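The Grarnside market dispute

The Grarnside market dispute was a long-running disagreement over who should be allowed to trade, and on which side of the river, in the small town of Grarnside. It began as a quarrel over the position of a few cloth stalls and grew, over two summers, into a matter that split the town council, brought down a mayor and drew in reporters from well outside the district. People who lived through it still tend to speak of it simply as "the stalls", and will usually have a good deal to say on the subject if given a chair and a cup of tea.

Background

Grarnside has had an open market for as long as there are written records of the town, and for most of that time it was held on the east bank, in the sloping square below the old grain store. The families who traded there were mostly from the upper town. A second and smaller market grew up on the west bank after the Dukivau textile mill opened, and it was there that mill workers and newer arrivals sold cloth, bedding and mended clothes, often to one another. The two got along well enough - there was a footbridge between them, and plenty of people shopped at both on the same morning.

The difficulty lay in the licences. East bank traders held permits that passed from parent to child, while those on the west bank had to apply afresh every year. At the start of the dispute the yearly fee on the west bank stood at 300 crowns, and nothing at all was charged across the water. Complaints about this were made to the council many times and were, by most accounts, politely received and then put in a drawer.

The August order

In August of the first year the council, led by the mayor, Iulian Sima, ordered the west bank market to close on grounds of public safety. The order named the narrowness of the lane and the risk of fire. It was signed late in the evening and pinned up before dawn, so that many traders learned of it only when they arrived with their carts. Fourteen stallholders refused to leave, and their goods were taken away by the town wardens and kept in the grain store.

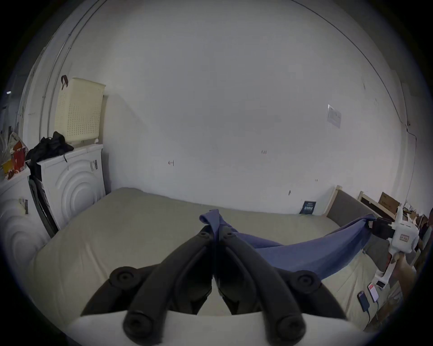

A length of blue cloth, held at both ends.

What turned a local grievance into something larger was a rumour, passed about that same week, that the west bank traders had been planning to force their way into the east square and take the stalls there. No evidence for this was ever found. A later inquiry traced it to a handbill with no printer's name on it, which had been left in doorways in the upper town. By the time anyone thought to ask where it had come from, windows had been broken on both sides of the footbridge and the bridge itself had been shut.

Political response

The parties were quick to take up positions. The Plendska Union, which held most of the seats in the upper town, defended the order and accused its rivals of stirring up the mill quarter for votes. The opposition, led in the council chamber by Bronisława Walczak, called for the goods to be returned at once and for the mayor to explain who had advised him. Walczak had herself grown up behind a stall on the east bank, a point which her opponents raised against her and which she cheerfully raised herself whenever they forgot to.

The sharpest words came from outside the town. Hanna Czerwiński, then the district delegate, described the closure as "a small injustice done in a great hurry", a phrase that was painted on a good many walls before the autumn was out. A march in support of the traders drew up to 2,000 people, a remarkable number for a place the size of Grarnside, and passed off peacefully apart from some shouting near the grain store.

The inquiry

An inquiry was opened under Fitriani Lumbantobing, a retired judge from Cusi who had no ties to either bank and was accepted by both sides for that reason. She sat for most of the winter and heard anyone who wished to speak, including several children. Her report was given to the council on 30th October of the following year. It found that the fire risk had been real but no greater than on the east bank, that the goods had been taken without lawful authority, and that the mayor had known the rumour to be doubtful when he repeated it at a public meeting.

Sima resigned within the week. He maintained that he had acted in good faith, and he later wrote a short memoir which gives his side of things at some length.

Aftermath

The west bank market reopened the next spring, with a single licence for both banks and one fee for everybody. Lena Wróbel, who had been the youngest of the stallholders to refuse the order, was elected to the council at the election after that and served two terms. Some of the seized goods were never properly accounted for, and claims over them were still being settled years later.

The footbridge was rebuilt slightly wider, and is now used for the flower sellers in warm weather.

See also
Dukivau mill
Plendska Union
Grarnside town council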